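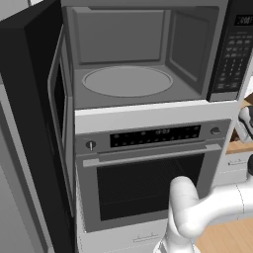 4. Recording your first microwave demo

OK, kitchen's loaded, arm's awake, time to drive the thing yourself! I'm going to walk you through the bowl task in Plerkness, the one I start all my new users on. Get through it once and the rest of the Moon kitchen tasks will feel pretty familiar.

Before you start: finish the hand controller set-up in section 3. If you skipped it, go back (I'll wait).

1. Open the Tasks menu and pick Bowl to Microwave. Leave the seed at 923 if you want your layout to match mine.

2. Check that the microwave door is all the way open. A half-open door will catch your elbow joint on the way in, and you'll be starting over.

3. Squeeze the trigger halfway to take control of the arm. Wiggle your wrist a bit and get a feel for the lag before you go anywhere near the bowl.

4. Press Record, then grip the bowl by its rim. Go gently. The grip force slider is happiest at 4.

5. Lift, swing over to the microwave and bring the bowl in low, over the front edge of the turntable plate. Keep your eye on the wrist as well as the bowl, there's not much headroom in there. 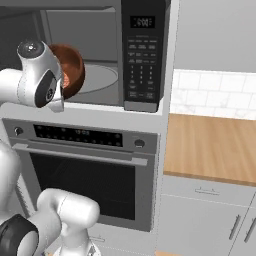 Figure 11. Bowl at the front left edge of the turntable plate, still in the gripper.

6. Ease it toward the centre of the plate, lower it until it touches, and open your fingers slowly. Back straight out before you turn the wrist.

7. Press Record again to stop. Name the take and save it to your Clama folder.

Note: Pauses are fine. I stop to think all the time, and the Trim tool will take the dead air out later. What you don't want is a lot of back-and-forth fiddling, as the robot will happily learn your fiddling too.

Caution: Don't let go of the trigger while you're holding something. The arm freezes where it is, but your hand doesn't, and when you squeeze again it'll jump to catch up. Hit Re-centre first.

If the playback looks jerky, check your frame rate under Settings > Display before you blame your hands. For saved takes that won't open, see error 132 in the back of the guide.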